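Home and Yard Forum > Doors and Windows > Glass doors to the courtyard, inward opening: threshold, gap and cleaning

soyingk
Member
8 December 2020

Hello to all. I have read this forum for a long time but I write for the first time, so please excuse me if my English is not always correct.

We have a double glass door from the back room to the courtyard. The glass is frosted and the dark frame is still in good condition. Both doors open to the inside. We use them many times every day, and in August they were open almost from morning until evening. Now I want to put them in order before we paint the room. I have three subjects and I will number them, so it is easier to answer.

1. The threshold. It is a gray metal strip that goes between the doors, and directly after it begin the brick pavers. After heavy rain with wind, I find water on the inside floor, always near the middle where the two doors meet. The lawn is on the other side of a low curb and I do not think the water comes from there. I think it runs down the glass and goes under the door. Is it possible to add something to the existing threshold, or must it be taken out?
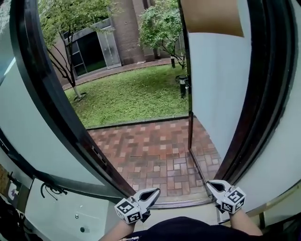 2. The frosted glass. It takes fingerprints on the side where we push, and I can't remove them completely. When I wash with dish soap, I get cloudy lines. What do you use?

3. The white lower part of the door. It has become a little yellow at the bottom edge, where the shoes touch it. Can one paint only this part, or will it look like a repair?

The budget is 200 for everything, without my own work. Thank you in advance for your patience.

So-ying Kong

manaia_b
Senior Member

Welcome, So-ying. Good clear questions, your English is fine.

On number 1, I would leave the threshold alone for now. Taking one out is a dirty job and you often break the paver next to it. First find out where the water comes in. Close the doors, have one person stand outside with a garden hose on low, and start at the bottom. Only the bottom. Wait for some minutes. Then go higher, to the meeting line of the two doors. The other person is inside with a flashlight and kitchen paper. When we did this at my sister's house, everybody was sure it was the threshold and it was the meeting line.

With doors that open inward the wind pushes them away from the seal, so they leak more easily than doors that open out. It is just how they are.

Manaia

Nelli Hämäläinen
Member

I agree about the hose, but I do not agree about leaving the threshold alone. If the screws of the metal strip have become loose, water goes under it and stays there, and you will not see it from the inside for a long time. Lift one end if you can and look. If it is black under there, you have your answer.

For the bottom of the door I have used a brush seal from Bisevlow. You cut it with a small saw and screw it on the inside face. It costs little and took me 20 minutes for each door. It does not stop standing water, but it stops what the wind blows.

manaia_b
Senior Member

A brush seal on a door that leaks? Sorry Nelli, but a brush is for drafts and insects. Water goes through it, and then the brush stays wet against the door. I would want a rubber blade with a drip edge on the outside face.

Nelli Hämäläinen
Member

I wrote that it does not stop standing water. Mine is four winters old and the floor stays dry. A drip edge on the outside is good also, one can have both.

With a rubber blade you must be careful. If it touches the threshold too hard the door becomes heavy to close, and people begin to pull it by the edge. I had this at my old apartment.

tall_johannes
Member

Number 2, the glass. First question is which side is frosted. Put a drop of water on each face. If the glass goes clear under the drop, this is the rough face. Fingerprints on the rough face are difficult because the fat goes into the small holes. On the smooth face you can use anything.

For the rough face I do this:
- vacuum or dry brush first, so you do not make mud
- warm water with a little white vinegar, one cup in a bucket
- microfiber cloth, nearly dry
- for the fat places, rubbing alcohol on a second cloth
- wipe the whole pane and not only the spot

The last one is where most people go wrong. If you clean only the spot, then you get an edge around it, and you think it is still dirty. Dish soap leaves a film, I would stop with this.

If it is a film that is glued on clear glass and not real frosted glass, leave out the alcohol until you have tested a corner. It can lift the glue.

Johannes Mokgethi

Venla Halonen
Moderator

I moved this thread from General to Doors and Windows.

A small comment on the vinegar: keep it away from the metal threshold and from the pavers. It makes pale marks on some kinds of brick. Put an old towel down.

On question 3, yes, you can paint only the lower panel, if you stop at a real line. It looks like a repair when you stop in the middle of a surface. Sand it lightly, clean it, use a primer that blocks stains, two thin coats. If the panel is plastic you need a primer for plastic. Do you know the material?

soyingk
Member

Thank you everybody, so many answers! I will try to answer in the same order.

We did the test with the hose. Manaia, I am afraid you were right. With water at the bottom there was nothing inside after 7 minutes. When my brother moved the water up to the meeting line, it came in almost at once. It ran down on the inside of the frame and made a small pool exactly where I always find it. So my theory was wrong.

Nelli, I also lifted the end of the strip as you said. There was sand and one dead beetle, and no black color. Two screws were loose and I have tightened them.

Johannes, the drop of water showed that the rough side is inside. I did the vinegar and then the alcohol on one door, the whole pane. It is much better. There is one place near the edge that still looks a little gray but I can live with it.

Venla, I do not know the material of the white part. It sounds hollow when I knock. How can I find out without making a hole?

I forgot one thing in my first message. There is a brown board with a wood grain, attached at the top of the tall white panel. I do not know what it was for. The earlier owner was perhaps hiding something with it, or it held a curtain.

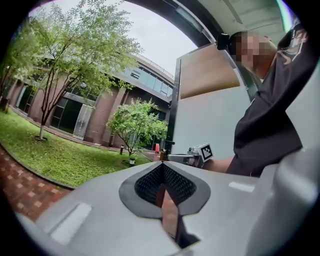

I would like to take it away before we paint, but I am afraid of what is behind it. If it is glued, the white surface will probably come off together with it, and then I have a bigger job than before. Also my mother likes it, she says that it makes the room warmer. So I have two problems with one board.

manaia_b
Senior Member

Glad the hose test helped. Now you can spend the money in the right place. You want a new seal for the meeting line, a compressible one, and check that the bolts pull the fixed door tight at top and bottom. If that door moves when you push it with one finger, no seal will save you.

The board: slide a piece of fishing line or thin wire behind one corner. If it goes in freely, it is screwed and the screws are filled over. If it stops everywhere it is glued. With glue you can saw slowly with the wire, and warm the board with a hair dryer. Keep the dryer well away from the glass, and do not be in a hurry.

Nelli Hämäläinen
Member

Or leave the board. I would leave it. Your mother lives with it too, and a brown board on white is not ugly if there is some other brown thing in the room, a shelf or a chair. You can always take it off next year. You can't put it back so easily.

tall_johannes
Member

I would take it off. If you paint up to it now and remove it later, then you have an unpainted rectangle and must find the same white again. Decide before the paint, this is my only rule.

For the gray place on the glass, try Tonis stone cleaner paste, very little, and rinse well. I know it is sold for sinks. Test it low down first.

Venla Halonen
Moderator

Please be careful with pastes on frosted glass. They can polish the rough surface and then you have a shiny place for always. Johannes, I know you have had luck with it, but I have seen a bathroom door ruined like this.

To find the material: hold a magnet to it first. If it sticks, it is steel. If not, press a warm needle in a place that nobody sees, for example on the bottom edge. Plastic becomes soft. Painted wood does not.

tall_johannes
Member

Fair enough. Paste only if you are ready to lose a small spot. I withdraw half of it.

soyingk
Member

I come back with a report.

The fixed door did move when I pushed it. The upper bolt was not going all the way in, there was old paint in the hole. I cleaned the hole with a screwdriver and now it goes in with a clear sound. The new seal for the meeting line is a rubber one from Fomach, I bought it at Keskinen for 16 and I have enough left for one more door. After the installation we repeated the hose test and there were only a few drops.

I bought the brush seal also. Manaia, please do not be angry. It is for the cold air.

The magnet did not stick and the needle went in softly, so it is plastic and I will look for the correct primer. I leave the glass as it is, without paste.

About the board we have not agreed. The wire goes in at the left corner and stops at the right. My mother says that this is a sign.

manaia_b
Senior Member

Not angry. Tell us how the brush looks after the winter.

For the board, a wire that goes in on one side only can mean glue in dots. Try from the top edge as well before you decide anything.

Nelli Hämäläinen
Member

I am on the side of your mother.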